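**Can a robot swap RAM in old desktops yet, or am I dreaming?**

posted by longo_bench, Monday, February 24, 2025

I refurbish office PCs for resale, 64 of them this month, and my thumbs have filed a complaint. Is an arm any use for memory?
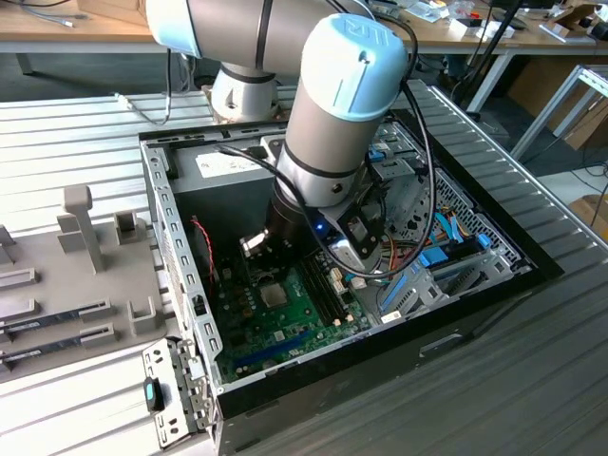

*2 min read*

**sendness_repair**

Yes, with an asterisk the size of your bench. Memory is the friendly part: straight sticks, straight slots, and you can park the modules in a tray so the arm knows where to look. Then you get a case from a different maker and start teaching all over again.

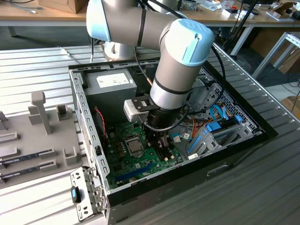 Cables are what I'd budget my swearing for. A slot stays where the factory put it, but wiring goes wherever the last person shoved it. Look at the blue, orange, red and yellow tangle over by the drive cage — I wouldn't send my own fingers in there without a flashlight.

**pirent48**

no. buy thumb braces

**raltow_surplus**

Depends on your stock. If all 64 are the same model, maybe. If they're mixed, keep the thumbs.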